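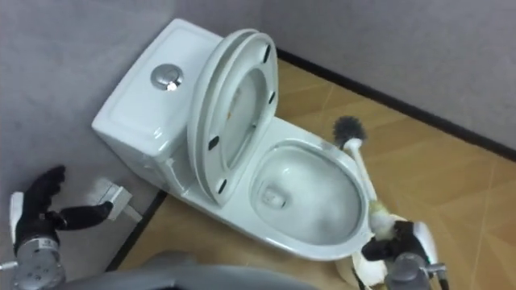
Section 7: Adjusting and replacing the fill valve

7.1 Scope

Applies to the Drosex bottom-entry fill valve as supplied with Canthorpe close-coupled and one-piece WC suites. Side-entry valves are covered in Section 8. If the cistern was fitted before October 2015, check the part number moulded into the valve cap. Caps marked 1361 take the standard diaphragm. Any other marking takes the older piston washer, and steps 5 to 9 of 7.4 do not apply.

7.2 Tools and parts

Adjustable spanner, 15 mm opening or larger
Flat-bladed screwdriver, small
Sponge and bucket
Replacement diaphragm or complete valve, as required
Soft cloth to protect the finish of the lid

No jointing compound is needed. Do not use any on the plastic threads of the valve tail.

7.3 Setting the water level

The correct level is the line moulded on the inside rear wall of the cistern. A level above the line wastes water and may cause a constant trickle through the internal overflow. A level below it gives a weak flush.

1. Unscrew the outer ring of the push button anticlockwise and lift the button out.
2. Lift the cistern lid straight up and lay it flat on the cloth. Do not stand it on its edge.
3. Flush by pressing the top of the flush valve by hand, and let the cistern refill.
4. Compare the water surface with the moulded line.
5. Turn the adjusting screw on the float arm clockwise to lower the level, anticlockwise to raise it. Make one full turn at a time.
6. Flush again and recheck. Repeat until the surface settles on the line.
7. Refit the lid and the button. The button should have a little free play before it meets the flush valve.

Note: On dual-flush models the two rods under the button must drop into their own sockets. If the full flush works and the reduced flush does not, the button has been refitted half a turn out.

Caution: The cistern lid is ceramic and will chip if it is knocked against the tank or a tap. Chips are not covered by the guarantee.

7.4 Replacing the diaphragm

Symptoms of a worn diaphragm are a slow refill, a hiss that continues after the cistern is full, or a level that creeps upwards overnight. Grit gives the same symptoms, so clean the inlet filter (7.5) before ordering parts.

1. Close the isolating valve on the supply pipe. The slot should lie across the pipe.
2. Flush to empty the cistern. Some water will remain in the bottom.
3. Remove the button and lid as in 7.3.
4. Unclip the float arm from the valve head and set it aside with its screw undisturbed.
5. Hold the valve body with one hand and turn the cap anticlockwise a quarter turn with the other.
6. Lift off the cap. The diaphragm may come away with it or stay on the body.
7. Note which face is uppermost. The side with the small pin faces down, and the pin passes through the hole in the seat.
8. Wipe the seat with a clean cloth. Do not scrape it.
9. Fit the new diaphragm, replace the cap and turn it clockwise until it clicks.
10. Clip the float arm back on, open the isolating valve slowly and check the level.

Caution: Always hold the body while turning the cap. A body that turns in the cistern can break the seal at the base, and the leak may not show until later.

7.5 Cleaning the inlet filter

The filter is a small mesh cup in the tail of the valve, beneath the cistern.

1. Close the isolating valve and empty the cistern. Take out the remaining water with the sponge.
2. Place the bucket under the inlet.
3. Undo the supply nut with the spanner while steadying the valve tail.
4. Pull out the mesh cup with the screwdriver tip and rinse it under a tap.
5. Push it back fully home, check that the fibre washer is sound, and tighten the nut by hand plus a quarter turn.
6. Open the supply and dry the joint. Look for drips after 15 minutes.

In hard water areas, soak the cup in white vinegar before rinsing. Do not use descaler inside the cistern — it attacks the rubber seals.

7.6 Low-pressure supplies

Valves are supplied with a high-pressure restrictor fitted. Where the WC is fed from a storage tank, the cistern may take more than 3 minutes to fill. In that case remove the restrictor, a coloured plastic insert directly above the mesh cup, and keep it with this guide. It must be refitted if the supply is later changed to mains.

7.7 Ordering spares

Spares are supplied by Agyeman Trade Counter, Dullport. Quote the cap number and the model code, which is printed on the label inside the cistern. Diaphragms are sold singly. Float arms are supplied only with a complete valve.

Section revised April 4, 2018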